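Can a Machine Do My Chores Yet?

Household Tips > Gadgets and Helpers
Posted 2023-04-23

I get this question more than any other, and I love it! After two years of reading everything I can find (and pestering anyone who builds these things), I keep a running list of which jobs around the house and shop are close and which ones you should keep your own gloves on for.

Floors: yes, and go for it. Pick up cords and socks first, and lift light rugs at the corners. My robot vacuum has logged 766 runs and still gets stuck under the same chair, so I put a shoebox there.

Dishes: partly. The dishwasher is already a robot if you ask me, but loading it is another story. Plates of one size in a fixed rack are fine. A mixed sink with forks at the bottom is years off.

Laundry: washing yes, folding not really. Towels are coming along nicely, fitted sheets are hopeless (mine too).

Shop sweeping and sorting: sorting is the exciting one. If your screws and offcuts live in shallow, open bins with space between pieces, a simple two-finger gripper has a fair chance. Deep coffee cans are bad for machines and for your knuckles.

Thin stuff: getting good! Strips, slats, cards and trim used to slide right out of a gripper, and now a decent pair of jaws will take one by the faces and stand it up.

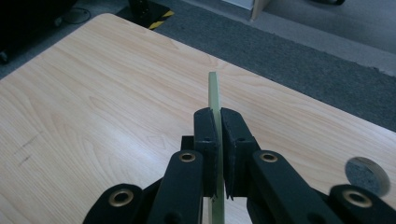

WORKSHOP TIPS: Thin Strips

A narrow green strip held upright between two black finger pads, over a wood-grain table. I try the same grip by hand when I sort trim: pinch the flat faces and leave a good length showing above your fingers so you can steer it. Store strips on end in a divided box, 8 or 9 to a slot, and they come out one at a time. Wipe off dust before you glue.

Next up in December: windows.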